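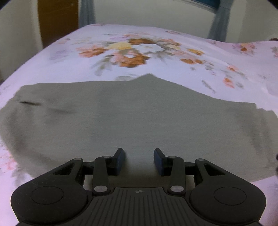 So Wikström have put out the video for "Puderlow", and I've watched it three times to work out what all the fuss is for.

Margit Nordin walks through an indoor car park for four minutes. She finds a door. She doesn't open it. Credits.

The press blurb calls it "a meditation on leaving". She never leaves, though. She's still in the car park at the end, next to the ticket machine.

Song's decent. Proper chorus, nice bass, and her voice sounds rougher than on the last record, which suits her. I'd have been happy with the song.

Etornam Ofori directed it, same as the Flollell clip last January, and that one had a long corridor and a closed door as well. I'm starting to think he's got one idea and a very good steadicam.

Label says they used 80 extras. I've counted nine, and I paused it to do it. Where are the other 71? On the level below?

And 270 hours in the edit, apparently. There are maybe six cuts.

Someone's asked if I'm just being grumpy. Possibly — but I bought the first two albums and I've seen them live at Garport, when Nordin did the whole encore sitting on a flight case. That was better than this and it cost nothing.

Comments under the video were at 1165 when I looked, most of them explaining what the door means. If you need that many people to explain a door, I'm not sure it's working.

Album's still down as "soon". It was "soon" before Flollell too. I'll get it anyway, before anyone asks.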